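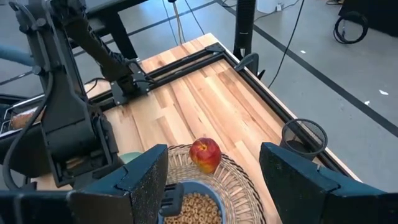 Skuvham bench kit: three months with two arms bolted to it

By Fiorella Valentini
September

The Skuvham is a butcher-block top with a black aluminum extrusion frame, sold by Drokdale as a general hobby bench. I bought it for the shared workshop to carry a pair of Trossen arms for a table-setting project. The arms get bowls, plates, cups and a toaster to deal with, and they need a surface that stays put while they do it.

Assembly took an evening with Sunil Gamage holding the long rails. The corner brackets went on without trouble. The instructions show the T-nuts going in after the end brackets are tight, and they won't. Load the slots first. We took one side apart again to find that out.

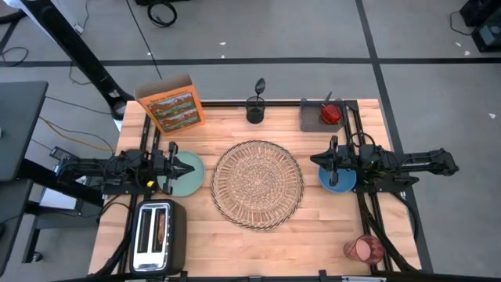 The main thing I wanted was rail on both sides so the arms could face each other, and the Skuvham does this well. Each arm bolts to the frame and not to the wood, so moving one is a matter of loosening it, sliding it and tightening it again. You have to redo the calibration afterward. Mark the rail with a paint pen before you loosen anything.

Stiffness is good along the length and only fair across it. With both arms swinging fast in the same direction you can feel the top move if you rest a hand on it. Pranab Herath added two diagonal braces underneath and that took care of most of it. I think the braces should come in the box.

We have done some 2,000 runs on it. The bolts on the right mount needed tightening once. The left has not needed anything. The finish on the wood is a satin oil that marks if you leave a glass on it, so wipe it down. It is also a little slick for light dishes, and a woven placemat in the middle fixed that for us. Plates slide less and the arms get a second try at a bad grab.
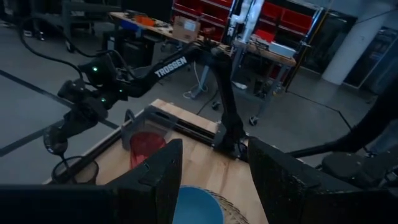 Cable management is the weak point. The slots take a snap-in cover, but the clips are sized for thin cord and popped out with anything thicker. We gave up and used hook-and-loop ties. The leveling feet are fine on our floor. We taped lines on it so the bench goes back to the same spot after cleaning.

I also looked at the Masik, which has a steel frame and feels more solid, but the holes are fixed and my mounts didn't line up with them.
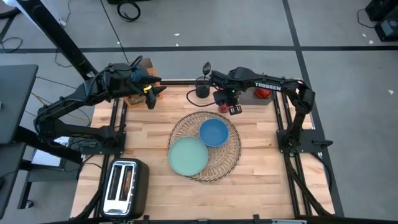
Would buy again, with the braces. If you only have one arm, the short version is probably enough.

Search reviews Go

Related
Masik steel bench, short version
Hook-and-loop ties compared
Aurelia Pfister: T-nuts, drop-in or slide-in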